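Drawstring bag

A drawstring bag is a soft bag, usually cloth, closed by pulling a cord that runs through a hem at the top. Also called a draw bag, pull bag or, in schools, a PE bag or pump bag. Small ones are often called pouches. One of the simplest closures there is, no metal parts needed.

Construction

Most are made from one rectangle folded in half, or two sewn together. The top edge is turned over and stitched down to leave a tunnel, known as the casing or channel. Cord goes through with a safety pin or bodkin. One cord and one opening gives a single draw. Two cords, threaded from opposite sides, gives a double draw, which shuts more evenly and stays shut better.

Seams are usually plain, sometimes french seams if the bag has no lining. Round-bottomed types need a seperate base piece and are harder to sew neatly.

Materials

Cotton is the commonest for home sewing. Calico, poplin and old bedsheets all do. Nylon and polyester for sports and camping, often coated on the inside. Velvet or satin for jewellery. Printed fabrics with fruit, flowers or stripes are popular for summer bags and for childrens things.

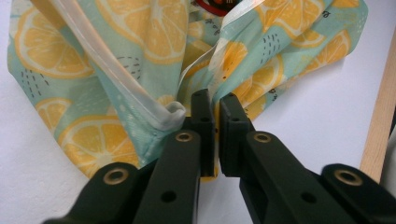

Cord can be cotton, polyester, ribbon, leather or bootlace. Slippery cord pulls easily but works loose, so a toggle or stopper is often added. Rough cord holds on its own but wears the casing. Ends are knotted, or sealed with heat if synthetic.

Uses

Shoes, laundry, marbles, dice, toiletries, tents, sleeping bags (see Stuff sack). Larger ones with long cords fixed to the bottom corners can be worn on the back, see Gymsack. Muslin ones are used in cooking for herbs and for straining jam.

Local production

In Noltonden small cotton bags were sewn at home for the seed trade. The Pakadel works at Brirkonstead later took over most of this, with 17 machines and nine sizes of bag. Largest order on record was 2465 bags. The works now makes mainly laundry bags.

Care

Wash inside out, cord tied so it doesnt pull through. Dry flat or hung from the base. Coated nylon should not be ironed.

Safety

Long cords are a strangling risk for small children. Keep out of cots.

See also

Gymsack
Duffel bag
Stuff sack
Reticule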